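Wullach Holdings
Minutes of the Shareholder Working Group on the Emgate Stake
February meeting, second-floor conference room, start 10:15 a.m.

Present: the working group in full, two members by phone, outside counsel for Nikaveo. Safavi sent a letter in place of a person, as it has done at each meeting so far.

1. Minutes of the last meeting

Approved with one correction. The phrase "a lively exchange" under item 4 will now read "an exchange." The member who asked for the change felt the original was unfair to him. The group agreed it was, if anything, generous, and changed it anyway.

2. Where things stand

The chair went over the proposal for those who had not read the packet. Wullach holds shares in Safavi, the holding company, and Safavi's main asset is its block of Emgate, the phone and broadband operator. Under the proposal Wullach would hand its Safavi shares back to Safavi and receive Emgate shares directly. Wullach would then own a piece of a phone company, where it now owns a piece of a company that owns a piece of a phone company.

A member asked whether the end result would be that we own the same thing. The chair said yes, but closer up. Counsel asked that this not be treated as legal advice.

3. Exchange ratio

Safavi's letter restates its offer of 2000 Emgate shares for every 569 Safavi shares. Our own advisers have not yet put a number on paper. They have put a good deal else on paper, and members were asked to bring the binder back next time as the printer is leased.

The main disagreement is over debt. Safavi values itself as though its bank loan belonged to somebody else. The finance side would like the loan counted before the ratio is fixed. Safavi's letter calls this "an interesting approach."

One of the phone members proposed splitting the difference. Asked which difference, he said he had been on mute for part of the discussion. No motion was made.

Action: finance to send Safavi a one-page note on the loan, with the interest shown separately. One page means one page.

4. Voting rights and the board seat

Wullach currently appoints one director at Safavi. After an exchange that seat goes away, and Emgate's bylaws do not promise us another. Counsel said a seat could be written into a shareholder agreement if the other large holders sign it. Nikaveo is the largest of those. Its counsel, seated at the far end of the table, said her client was open to talking. Asked whether it was open to agreeing, she said she would take that back.

There was a short detour into who the director would be. Three members said they had no interest in the job and then described in some detail how it should be done.

Action: counsel to draft a seat clause and a fallback under which we get an observer who may listen but not speak. Several members thought the fallback had advantages.
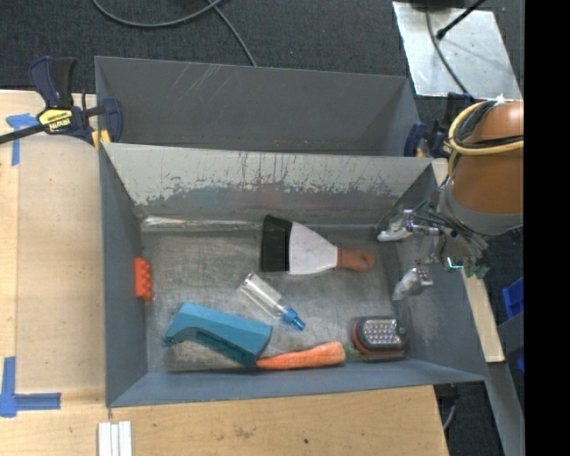

Farzad Mahmoudi
Recording Secretary

5. Lock-up period

Safavi wants us to agree not to sell any Emgate shares for two years after the exchange. The group had no plan to sell, and was united in resenting being told not to. After twenty minutes the position settled as follows: one year, with a carve-out for transfers inside the Wullach group, and a right to sell if somebody makes a bid for the whole operator.

Counsel noted that a carve-out for internal transfers is standard. The chair asked why in that case it had needed twenty minutes. Counsel noted that her meter was also standard.

6. Dividends

Emgate normally pays its dividend in early summer. If the exchange closes before the record date, the money comes to us. If it closes after, the money goes to Safavi, which may or may not pass some of it along, depending on its mood and its bank. The group asked that Safavi's suggested closing timetable be read with this in mind. It was read. It closes one week after the record date. The secretary was asked to record that there was laughter.

Action: chair to propose a closing date in the spring, and to do so politely.

7. Regulatory filing

The filing form runs to 41 pages and must be signed in blue ink by a person the regulator has already met. We have one such person and she is on leave. Her deputy will start filling it in. The attachment listing indirect owners should be done first, as last time it was done last, and some of us are still hearing about it.

8. Press

A reporter called the front desk asking whether Wullach was "getting into phones." The desk said we were on one. The group agreed this should stand as our public comment until there is something to announce. Members are reminded not to discuss the exchange in the elevator, which we share with Nikaveo.

9. Other business

The conference phone dropped both callers during item 5. They did not notice until item 7. The office manager has asked for a new one, and a member wondered aloud whether an investor in telecommunications might get a discount. Left open.

Next meeting in March, same room, same binder. Adjourned at 12:40 p.m.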